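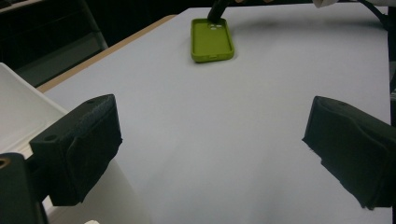

Right, so my Ledulum has started flashing at me again and I've had enough, hence the ticket. It's the refillable pod kit, the one with the single button on the side, and I've had it since November without much bother. When I press the button and draw, I get one decent puff, then nine quick blinks and nothing at all. I've got the leaflet in front of me and it goes up to eight blinks and stops there, so I've no idea what I'm meant to be looking at! It spends most of its life in a bag with my keys, and I did wonder about getting it a soft sleeve, something with raised sides like that lime-green phone case, but I can't find one that fits. Anyway, no cracks, no leaks on the outside, and it hasn't been dropped (not by me).

What I've tried so far, before you ask:

Charged it overnight with the lead it came with. Light went green as normal. Same nine blinks in the morning.

Wiped the contacts on the bottom of the pod and inside the battery with a dry cotton bud. There was a bit of brown gunk on the left one. Worked for an evening, then back to blinking.

Swapped to a fresh pod out of the same box. Let it stand a good quarter of an hour after filling. Four puffs, blinks.

The liquid is Himmont menthol, the 50/50 one, same as I've always used in it.

The puff counter says 1,420 if that's any use to you.

Reply from Hashini Pathirana, Godoy support
Thanks for all that, it saves me a lot of asking. Nine blinks was added with a later update, so it isn't in the older leaflets, sorry. It means the battery is reading the pod as out of range. Could you tell me the batch number on the pod box? It's on the short side, under the barcode. Also, do you have any pods from a different box you could try?

Me again
Batch is 292. Both of the pods I've tried came out of that box, now I think of it. I do have one older pod rattling round in the kitchen drawer from batch 286, but it's had a berry liquid in it and I was rather hoping never to taste that again.

Reply from Hashini Pathirana
I'm afraid I'm going to ask you to taste it again. Rinse it with warm water, leave it to dry fully overnight, then fill it and let it stand before you try it. Please don't use it damp.

Me again
Done, and it works! Well, it tastes of menthol and blackcurrant cough sweets, but I've been on it nearly two days and not one blink. Put the newer pod back in just to check and got the nine blinks on the second puff. Old one back in, fine. So it's the pods, surely?

One other thing — my neighbour Finbarr Ó Gríofa has the same kit and gets his pods from Cuvberg in town, and he had a go with one of mine out of the 292 box. His blinked as well. He'd like it noted that his has never done it before and he'd rather it didn't start.

Reply from Telma Cáceres, Godoy support
Taking this over while Hashini is away. Agreed, that points at the box. I've put through a replacement box from a different batch and there's a prepaid label on its way to you for the old ones. Please send back the used pods as well as the unopened ones, emptied, in a sealed bag. Don't put the battery in with them, we don't need it and it can't go in that kind of post.

Me again
New box arrived this morning. Filled one, left it standing while I did the washing up, and it's been good as gold all day. The old lot are bagged up and I'll drop them at the post office tomorrow (there are three unopened and two used, and one of the used ones still has a smear of menthol in it that I couldn't get out, so apologies to whoever opens that).

Could somebody send me the newer leaflet too, please? Mine still stops at eight.

Reply from Telma Cáceres
Leaflet attached, nine blinks is on page two. I'll leave the ticket open until the old pods are booked in and close it after that.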